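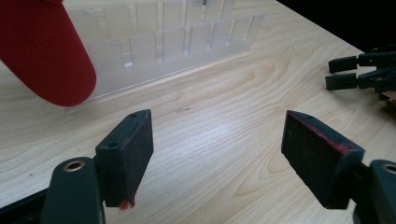

Last updated: Friday, March 22, 2024

Slotted racks: what they're good for and what they aren't

I've owned more plastic organisers than I care to admit, and most of them ended up in a box in the shed. The slotted rack is one of the few that came back out. I still don't believe half of what gets claimed for it. The leaflet that came with my Flumell one says it will "double your cupboard", and it did no such thing. Mine takes up a strip of shelf that used to hold a perfectly good stack of plates.

So, a few notes for anyone thinking of buying one, or wondering what to do with the one they've got.

Plates

Everybody starts with plates. Stood on edge they're easier to pull out singly, I'll grant that, and you don't have to lift six to get at the seventh. But you lose height. Measure your cupboard with the largest plate standing up, then add the thickness of the base and enough room for your knuckles. My dinner plates cleared the shelf above by 13 mm, so I had to tip each one to get it out, and after a week I'd chipped two rims. Small plates and saucers went in instead and have been no trouble.

Bowls are hopeless. Deep ones lean on their neighbours and you end up using every third slot. Stack your bowls.

Lids and boards

Lids are the best use by a long way. Flat glass ones with a knob need a free slot on one side, so a rack sold as holding 32 of anything will hold far fewer lids. Put the heaviest nearest the middle. I had a cast iron lid at the end of mine and the whole thing went over when I took out its neighbour.

Thin chopping boards are fine if they're dry. Thick ones won't go in, and please don't force them: plastic dividers don't give much before they snap. A board put away damp in a narrow slot stays damp, whatever the packet says about airflow. Lean it against the tiles overnight and put it away in the morning.

Baking sheets I've given up on. They're too long and they rattle every time the door shuts.

Out of the kitchen

In the workshop I use one for sandpaper cut into quarters and glued to card, one grit to a slot. Loose sandpaper curls and slides down flat, so the card matters. It's also decent for steel rules, set squares and offcuts of thin ply. Saw blades I wouldn't. You reach in without looking sooner or later.

Přemysl Vaněk wrote in October to say he keeps his seed packets in one on the kitchen table, sown-by month at the front. I tried it. Fine for full packets, but once they're half empty they fold over and disappear behind the next one. A shoebox with cardboard tabs does it better and costs nothing.

Post and bills: no. It only gives you a tidier way of not opening them.

Clear, frosted or wire

Clear plastic looks smart in the shop and shows every fingerprint by teatime. Frosted hides smears and limescale a good deal better, though it dulls with rubbing, so go easy. Wire is stronger and drains properly, but cheap coating lifts at the joints and then you get rust marks on the crockery. If it's going to sit beside the sink, I'd pay more for decent wire. If it's going in a cupboard or on a desk, plastic will do.

Look for a base that runs the full length in one piece. I had one from the market in Amville that clipped together in the middle and it never once sat level. Two rows of dividers, low at the front and taller behind, hold things straighter than a single row.

Cleaning the thing

Warm water, washing-up liquid and a soft brush. An old toothbrush gets between the dividers. No scouring pads. I'd keep window cleaner and anything with alcohol off it too, as acrylic can craze, and fine cracks don't polish out. Mine says top shelf of the dishwasher. I did that 8 times and it came out slightly bowed, so now I don't.

For limescale, half white vinegar and half water, left on for ten minutes, then rinsed. Dry it upside down on a tea towel or the water just sits in the notches.

Stopping it sliding on a wooden top

Plastic on a smooth wooden table skates about. The stick-on feet I bought from Slanina (ironmonger's, bottom of Dramska) were sold as permanent and lasted until the first wash. What does work is a strip of rubbery drawer liner cut a little narrower than the base. Lift it now and then and wipe underneath, since grit gets trapped there and will scratch the finish. Some liners mark varnish if left for months, so try a piece on the underside of the table first. I wish I had.

Don't drag a loaded rack. Take the things out, move it, put them back. Yes, it's tedious.

Before you buy one

Cut slots in a cardboard box and use that for a fortnight. If you're still putting the lids back in their places at the end of it, get the proper article. If they're in a heap again, you've saved yourself the money.

Contact | Copyright 2024 | Back to top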